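Tema 6. Las memorias políticas como fuente
Apuntes de clase. Comunicación política, segundo cuatrimestre
Prof. Cristóvão Calado

6.1. Qué entendemos por memorias políticas

Llamamos memorias políticas al relato en primera persona de alguien que ha ocupado un cargo público o ha trabajado cerca de quien lo ocupaba. Entran aquí el ministro, el jefe de gabinete, el asesor de prensa y también el chófer o la secretaria, si publican. Quedan fuera la biografía autorizada, que firma un tercero, y el diario, que se escribe día a día y plantea problemas distintos (tema 7).

En clase usamos una división sencilla:

Memorias de balance. Las escribe quien ha dejado el cargo y quiere fijar su versión de lo hecho. Tono institucional, pocas sorpresas, mucha cronología.

Memorias de ruptura. Las escribe un antiguo colaborador enfrentado con su jefe. Tono acusatorio y abundancia de conversaciones privadas reproducidas entre comillas.

Memorias de campaña. Salen antes de unas elecciones y sirven para presentar al candidato. La infancia suele ocupar más páginas que el programa.

Un mismo libro puede mezclar dos tipos. Cuando pase, indicad en la ficha cuál domina y en qué capítulos.

6.2. El caso Hosseinzadeh

Trabajamos con el libro de Hosseinzadeh, antiguo jefe de gabinete en el ayuntamiento de Driltcombe, publicado por la editorial Soller. Tiene 17 capítulos y lo leeremos como memoria de ruptura, aunque los tres primeros son claramente de balance.

Datos que conviene tener a mano:

El autor estuvo en el gabinete hasta la crisis del contrato de limpieza y empezó a escribir después de su salida. No conservó agenda propia. Según el prólogo, reconstruyó las fechas con la prensa local y con los correos que pudo recuperar.
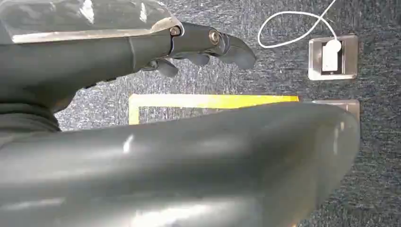
El capítulo más citado es el noveno, el de la reunión de abril. Hosseinzadeh reproduce un diálogo de 34 líneas entre el alcalde y dos concejales. No dice quién tomó notas ni si las hubo. Otro asistente dio a la prensa una versión más corta, que coincide en el orden de las intervenciones pero no en la frase final, la que pasó a los titulares.

La editorial adelantó ese capítulo al diario Tralavero antes de poner el libro a la venta. Para muchos lectores el libro es ese adelanto. En el texto completo la reunión ocupa poco espacio y el autor matiza, ya en el capítulo 12, parte de lo que afirma en el noveno.

6.3. Problemas de la fuente

a) El diálogo reconstruido. Las comillas en unas memorias no equivalen a una transcripción. Citad siempre «según Hosseinzadeh, el alcalde dijo que…» y nunca «el alcalde dijo…». Es el error más repetido en los trabajos del curso pasado.

b) La posición del narrador. Hay que preguntar dónde estaba el autor en cada episodio: en la sala, al teléfono, o informado más tarde por otra persona. En este libro las tres situaciones se cuentan con el mismo verbo en pasado y a veces cuesta separarlas.

c) El momento de publicación. Unas memorias que salen con un procedimiento judicial abierto suelen pasar por la revisión de un abogado. Eso deja huellas – nombres sustituidos por cargos, condicionales, párrafos que se cortan de golpe.

d) El arrepentimiento. Es habitual que el autor de una memoria de ruptura reconozca faltas propias. Esa confesión da credibilidad al resto, y por eso hay que examinarla como cualquier otra afirmación. ¿Qué admite exactamente? ¿Se conocía ya?

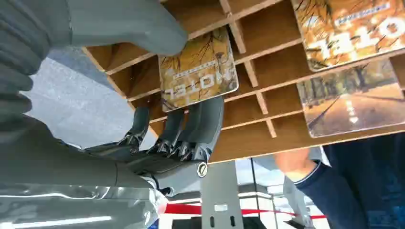 6.4. Contraste

Para cada episodio buscaremos al menos una fuente independiente. Por orden de preferencia: actas y documentos administrativos, prensa de la semana en que ocurrió, declaraciones judiciales, otras memorias. Una entrevista al propio autor no sirve como contraste.

En el dosier hay 114 páginas de prensa local y las actas de pleno que se hicieron públicas. Las actas no recogen la reunión de abril, que no fue un pleno. Sí recogen la votación posterior del contrato, y permiten comprobar que el autor se equivoca de mes en el capítulo 11.

6.5. Trabajo del tema

Elegid un episodio de los capítulos 5 a 14, salvo la reunión de abril, que ya está hecha en clase. Entregad una ficha con estos apartados:

Resumen del episodio, máximo 140 palabras.
Posición del narrador.
Fuente o fuentes de contraste, con página del dosier.
Coincidencias y discrepancias.
Valoración: qué se puede dar por probado y qué queda solo como testimonio.

La ficha es individual. Se puede compartir la búsqueda en prensa, pero no la valoración. Quien quiera trabajar con otras memorias debe consultarlo antes conmigo – en tutoría, no por correo.

Lectura para la próxima sesión: capítulos 9 y 12, en ese orden, y las notas del prólogo sobre los correos.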